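Chapter 4
Going to See for Yourself: Visits, Demonstrations and Open Days

In this chapter
What a demonstration can tell you and what it can't
Getting ready for a visit
Watching two arms share one job
Questions worth asking, and when to ask them
Writing it up the same evening

4.1 A morning at Skurnine

I nearly didn't go. The invitation had been sitting in my inbox for weeks, it was raining, and the train meant two changes and a long wait at a station with one bench. But Benvinda Magalhães, who taught the handling module before I did, had told me so many times that I'd learn more from one open day than from a shelf of brochures that I thought I'd better find out whether she was right. (She was, mostly. I'll come to the bit where she wasn't.)

So on 13/10/2018 I turned up at the Skurnine building with a notebook, two pens and a sandwich, and was given a sticker with my name spelt wrong on it. There were 40 of us in the first group, split between three rooms. I'd expected engineers, and there were a few, but I found myself in the queue for coffee with a man who packed apples for a living and a pair of sixth-formers who had already read everything the company had ever put online and were very happy to tell me about it.

The talk came first. Rodrigo Prata gave it, and he kept it short, bless him. He told us the building had a workshop, a training room and a set of small benches where arms were tried out on everyday things before anybody thought about putting them into a real packing line. He gave us one number to hang on to: the team had logged 1311 tries at picking up and putting down fruit since the spring. I wrote it down and drew a box round it, and only on the train home did I realise I hadn't asked what counted as a try. Does it count if the gripper closes on thin air? If somebody stops the arm halfway? I still don't know. Keep that boxed number in mind, as we'll need it in section 4.4.

4.2 At the bench

After the talk we were let loose, or as loose as you can be with a yellow line on the floor. My group went to the fruit bench, and I'm going to spend some time on it, as it's the demonstration I use for the rest of the chapter.

Fruit is a cracking thing to test a robot on. You and I hardly think about it. You pick up a banana one way and a grape another, and you'd never squeeze a ripe plum the way you'd grip a lemon. A machine has to be told all that, or shown it, or left to work it out from a great many goes. Then there's the bag. A thin plastic bag has no proper shape of its own: it sags, it folds, it clings to whatever is inside, and it looks different every time you put it down. If you ever want to make a robotics person sigh, ask them about bags.

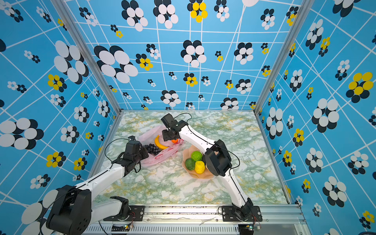
I'd gone in with the idea that two arms would simply be twice as quick as one. Eduardo Antunes, who was looking after our group, put me right on that very kindly. Sometimes two arms are slower, he said, as each has to know where the other one is and keep its elbows to itself. What the second arm buys you is help. One can hold while the other pulls, or one can keep a bag open while the other reaches in. Try putting your shopping away tonight with one hand in your pocket and you'll see what he means. I did, and it took me ages, and I dropped an onion.

Two words before we go on, as you'll meet them all through the book.

Workspace: everything an arm can reach from where it's fixed. When two arms are mounted side by side their workspaces overlap, and the overlap is where they can help each other. It's also where they can bump.

Gripper: whatever sits on the end of the arm to do the holding. It may have fingers, a suction cup or something odder. A gripper that's lovely with one fruit may be hopeless with the next.

Now, what should you be looking at when you stand at a bench like this? Most of us watch the grippers, me included, and of course that's where the excitement is. I'd ask you to drag your eyes away for at least part of the time. Watch the elbows. Watch the cables, too, and see whether they have enough slack to go where the arm goes without catching on anything. Look at where the arms are bolted down. And look at the people! At one of the other benches an operator's hand never strayed far from the stop button, and that told me more about how settled the thing was than any slide could have done.

4.3 What a demonstration is for

A demonstration is a bit like being invited round to dinner. Your hosts have tidied up. They've chosen a dish they know how to cook. None of this is dishonest, and you'd do the same, but you'd be daft to think they eat like that every night.

When you watch a machine do a job at an open day, you learn that it can do that job, in that room, with those objects, on that day. That's a fair amount. What you don't learn is how it copes with a bruised banana or a split bag, or with someone opening the blinds at three in the afternoon. You have to ask.

This is where I part company with Benvinda. She always told her students to stand quietly, watch everything and save their questions for the end. I tried it her way, and by the end the hosts were stacking chairs and I'd forgotten half of what I wanted to know. These days I ask while the thing is going on, so long as nobody has been told to keep quiet, and I scribble the answer next to the time. Conceição Esteves, who has shown more visitors round than anyone I know, says she much prefers it. Her least favourite question is "How much does it cost?" and her favourite is "What went wrong yesterday?" She'll happily talk for 19 minutes on the second one. I timed her.

Some questions I now take with me:

Who chose these objects, and could we swap one?
How was the arm taught to do this?
Who or what is deciding the next move at this moment?
What do you count as a success?
How long does it take to set everything back for another go?
What would you not put on this table?

The third one matters more than it looks. An arm may be following a fixed list of moves, or choosing for itself from what its cameras pick up, or being guided by a person you haven't noticed. All three can look much the same from behind a yellow line. I made a wrong guess about this at the Orard open day the following December and held forth on it, at some length, to a woman who had built the thing.

4.4 Back to the boxed number

Let's return to those 1311 tries. Say a company tells you that 409 of its tries used a bag and the rest used loose fruit. (I've made up the split so we have something to work with. Rodrigo never gave us one.) What more would you want before you could say anything useful about bags?

Have a go on paper before reading on. You'll want to know how many of the bag tries worked, obviously, but also what "worked" meant, whether the same bag was used each time, and whether the early tries and the late ones were lumped together. If the team changed the gripper halfway through, a single figure for the whole lot could hide a very bad start and a very good finish, or the other way about.

Vasco Aguiar, who read an early draft of this chapter, wrote "or they changed the bag!" in the margin, and he's quite right.

4.5 Before you go on your own visit

For the coursework you'll each visit one open day or demonstration. It needn't be a big one. A college workshop is fine, and so is a farm show if it has a machine doing something. Read section 4.6 first, on safety and manners, then fill in the planning sheet at the back of the chapter and have it signed before you book.

Take a notebook as well as your phone. Ask before you photograph anything. Wear shoes with closed toes, tie back long hair, and stay on your side of the line even when the person next to you doesn't.

Write your notes up the same evening, however tired you are. Mine from Skurnine say "elbow!! ask E. about the Tuesday thing", and I haven't the faintest idea any more what the thing was.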